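Packing the desk supplies for Darville

The Darville office takes over our small stock of desk supplies in February, and I was asked to get it into as few boxes as possible. These are my notes on the packing.

Box selection

I used single-wall brown cardboard with an attached lid. The Skideo cartons we had in storage were larger, but a half-empty carton crushes at the corners when another is stacked on it. My limit was 15 pounds per box. Paper goes separately, because one case of it exceeds that limit alone.

Loading order

1. Tape the bottom seam twice, then check that the base sits flat.

2. Place long rigid items against a wall. A power strip laid lengthwise takes little floor area and keeps soft packets from sliding under the flaps.

3. Fill one side first. Packets and pouches can overlap as long as the printed side of the larger ones stays readable from the top. I left the 4 in 1 package facing up for that reason. 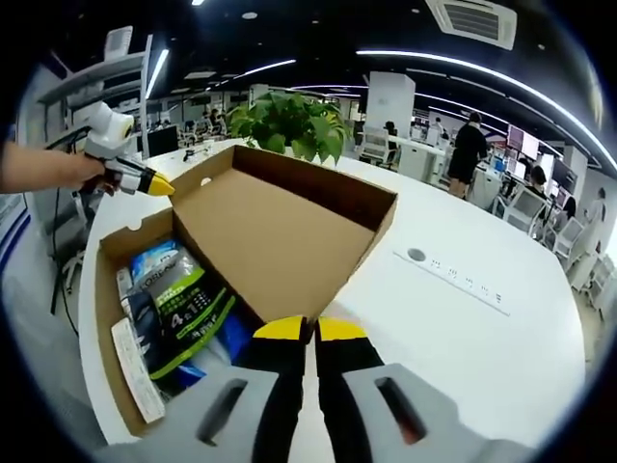

4. Work across to the other side, smallest items last. Fill gaps with crumpled paper until nothing shifts when the box is tilted.

5. Close the lid and write the contents on the side and the end. Labels on the lid disappear once boxes are stacked.

Inventory

The shared sheet still lists a stock number, 1868, that matches nothing on the shelf. I left the row in place and marked it unverified. The Prarnona cables have their own sheet and will go in a later shipment.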